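Loss of Grip During Desk Tidying Trials: Fault Report on the Hendura Hand-Held Gripper
Project group report, Robotics Workshop module, submitted November 12, 2018

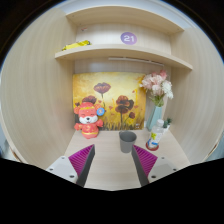

1. Background

Our group was given the Hendura gripper in March and asked to use it for recording simple pick and place tasks on an ordinary desk. The tool is held in one hand and has two fingers that close towards each other when the trigger is pulled. A camera on the body looks forward between the fingers. The recordings are meant to be used later by the Trorilari project, which is teaching an arm to do the same tasks with the same fingers.

The original plan for this report was to compare how well different people performed the tasks. We changed the subject after the fault described below, as it affected a large part of the recordings and took most of our remaining time to trace.

2. The task

The desk was number 21. It has high side panels and two shelf boards above the desktop. The target was the plain grey cup, which had to be gripped near the rim, lifted clear of the desktop, moved to the left and set down upright. The person then opened the fingers and drew the tool back. The bottle, the vase of flowers and the red figure stayed on the desktop as obstacles, and the painting stayed at the back. A run counted as failed if the cup slipped, tipped over or was set down on its side, or if anything else was knocked.

We planned 200 runs and finished all of them. The cup was empty every time.

3. What went wrong

The first 94 runs gave no cause for concern. There were a few failures, all put down to the person holding the tool at a poor angle. On the next run the cup was lifted normally and then turned slowly between the fingers until it fell onto the desktop. The person said the trigger had been fully pulled the whole time. We repeated the run and it went well, so we carried on. Looking back, this was a mistake. We should have stopped and checked the tool.

The slipping came back at intervals. It was worse late in a session and often missing at the start of the next one. By the end of the 200 runs the cup had been dropped this way often enough that we could not treat it as bad luck. In one of the later runs it rolled against the vase, which rocked but did not fall. After that we moved the spare cable and a laptop off the floor beside the desk.

4. Finding the cause

Our first idea was that the ribbed magenta inserts had worn smooth. We swapped in the spare pair and the cup still slipped. We then wiped the cup and the inserts before every attempt, which made no difference either.

The second idea was the trigger cable. We marked it with a pen where it enters the handle and pulled the trigger many times. The mark came back to the same place each time, so the cable was not slipping in its clamp.

The cause was found when one of us held the tool still and pushed sideways on the right finger. The finger plate moved. Each finger is fixed through a light grey plate, and on the right side 6 turns of a hex key were needed before one of the screws was tight again. The other screws on that side were also loose, though less so. With the plate loose, the finger leaned outwards under load and only the lower edge of the insert pressed on the cup. The left side was tight.

We think the screws worked loose through normal opening and closing. No thread lock had been used when the tool was put together, and the assembly sheet from Ziółkowski, who supplied the plates, does not ask for it. We cannot say exactly when the loosening began – we had no record of how tight the screws were at the start. It may also explain why the fault seemed to go away between sessions. The tool was packed in its case with the fingers closed, and this could have pushed the plate back into line for a while.

5. Effect on the recordings

The runs after number 94 can't be trusted for training, even the successful ones. If the finger leans, the distance between the fingers worked out from the trigger position is wrong. We have marked these runs as suspect and kept them in a separate folder in case the Trorilari group wants examples of failed grips.

6. Safety

The cup survived and no one was hurt. The same fault on the arm would be more serious, as the arm moves faster than a hand and does not notice a loose finger. The Prurkside laboratory uses the same plates on its arm and we have sent them our notes. Their reply had not arrived when this report was handed in.

7. Changes made

All finger screws have been taken out, cleaned and refitted with medium thread lock. A paint line now runs across each screw head onto the plate, so any turning can be seen. The sideways push test is done before each session and the result is written in the log. Any slip that the person holding the tool cannot explain now stops the session until the test has been repeated.

We have not yet repeated the suspect runs. The desk is booked for another group until the end of term, and the log sheet and spare inserts are in the second drawer of the tool cabinet for whoever takes the work on.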